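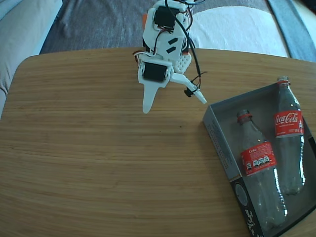

How many recorded episodes should a pick-and-place task have before we train on it for the first time?

Forty good ones is our starting number for a single task with one kind of object. If the objects differ in size, record 40 for each size and train on all of them together.

Ticket: Brirnora recording tools
Subject: Training loader rejects part of the bottle set
Status: Solved

First report

I am recording bottles with the Brunow arm setup, teleoperated, two sizes of bottle in one set. The recording itself gives no warning. When I start the training job, the loader stops with "action and state length differ" and names 12 episodes. All the others load normally. I have restarted the machine and made the export again, and the same 12 episodes are named each time.

What I checked before writing:

Disk space is fine.
The video files of the bad episodes open and play to the end.
The joint state file is shorter than the action file in every bad episode, always at the end, never in the middle.

Reply from support

Thank you, the third point helps a lot. Please tell us which version of the recorder you use, and how you end an episode – with the foot pedal or with the key. Please also look whether the bad episodes have something in common, for example the operator or the bottle size. 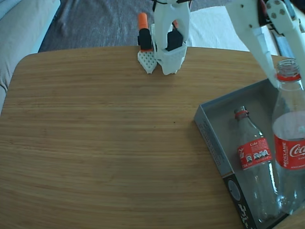
Posted by Kumaresan Chacko
Vudedetti, Thevar project
Edited in August

I use recorder version 4 and I end with the pedal. The operator is always me. Bottle size is not the reason, I find both sizes among the bad ones.

But I found something else. In all the bad episodes I pressed the pedal while the arm was still moving back to the start position. In the good ones I waited until it stood still. So I made a small test this morning: four episodes with an early press, four with a late press. The early ones all failed in the loader and the late ones all passed.

Reply from support

That agrees with what we see in the code. The pedal closes the state file at once, but the action file stays open until the return motion is finished. Please set "close_on_idle" to true in the recorder settings. For the old episodes, run the trim tool with the option "match shortest". It cuts only the return motion, and the grasp stays complete.

Kumaresan Chacko

I changed the setting and trimmed the old episodes. The loader accepts the whole set now. I looked at each trimmed episode by eye – the release of the bottle is still inside in all but one, and that one I deleted and will record again. Please close the ticket.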